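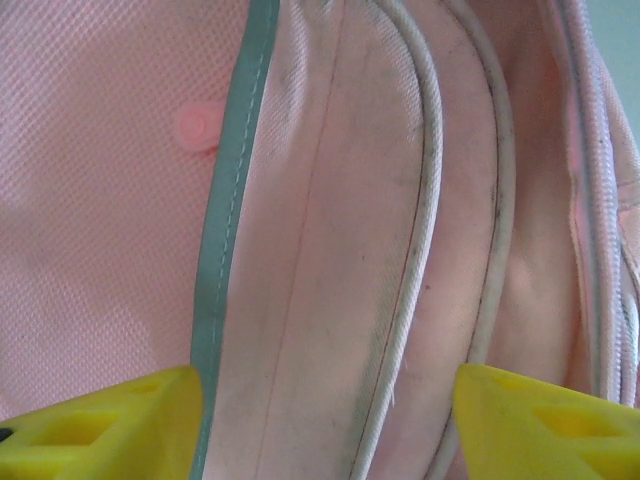
Gelbe Finger, rosa Rucksack, Blick vom Handgelenk

Suchbegriff eingeben Suche Erweiterte Suche

Können Maschinen inzwischen Hausarbeit? (Rucksack-Thread)

Roya_Nouri
Hallo zusammen, ich bin immer noch ganz aus dem Häuschen! Seit Juli übe ich mit meinem Arm Sachen aus dem Kinderzimmer, und gerade sind Rucksäcke dran: greifen, anheben, an den Haken hängen. Klingt langweilig, ist aber für mich das Spannendste überhaupt, weil Stoff sich ja bei jedem Versuch anders hinlegt. Auf dem Bild seht ihr, wo ich zupacken will, nämlich an der gewölbten Kante mit dem hellen Keder. Was meint ihr, wie weit sind wir noch weg von einem Gerät, das einfach den Flur aufräumt?

kabelsalat77
Schönes Bild! Aber ganz ehrlich: weit weg. Bei uns in der Werkstatt (Sortierstation, Blechteile) läuft das seit Jahren, 4000 Teile pro Schicht, fast ohne Störung. Gib derselben Anlage eine Jacke und sie ist hilflos.

Amirhossein Shokri
Das sehe ich anders. Blechteile und Jacken sind zwei verschiedene Disziplinen, und bei Textil hat sich enorm viel bewegt. Ich habe mit Culia 1000 Griffe an Taschen und Beuteln durchlaufen lassen und war richtig begeistert. @Roya: würdest du nicht lieber den Reißverschluss rechts als Orientierung nehmen? Der ist bei jedem Rucksack irgendwo, der Keder nicht.

Roya_Nouri
Hab ich probiert! Der Reißverschluss liegt bei dem hier direkt neben einer tiefen Falte, da rutscht mir der rechte Finger gern hinein. Der Keder steht schön vor. Und das mintgrüne Band mit der hellen Naht hebt sich super vom Rosa ab, das hilft bei der Ausrichtung sehr.

Trallstead
Und wer wäscht das Ding? Die Flecken am Keder sehe ich sogar auf dem Handy. Den Schmutz abzubürsten wäre für mich Hausarbeit, Aufhängen kann mein Sohn (5) selbst.

kabelsalat77
+1. Sauber machen, ohne den Stoff zu ruinieren, das will ich sehen.

Amirhossein Shokri
Bürsten ist gar nicht so abwegig, das ist ja eine Bahn entlang einer Kante. Schwieriger finde ich das Festhalten dabei, da braucht man eigentlich 2 Arme.

Roya_Nouri
Zwei Arme, ja bitte!! Einen zweiten von Terko hätte ich gern, mein Budget sieht das leider anders. Trallstead, das mit dem Bürsten nehme ich trotzdem mit auf die Liste. Erst mal muss der Haken klappen, von 5 Versuchen gestern Abend hingen 2.

kabelsalat77
2 von 5 ist mehr, als ich gedacht hätte. Welche Greifkraft fährst du?

Roya_Nouri
Recht niedrig, die Werte stelle ich heute Abend ins Taheri-Unterforum.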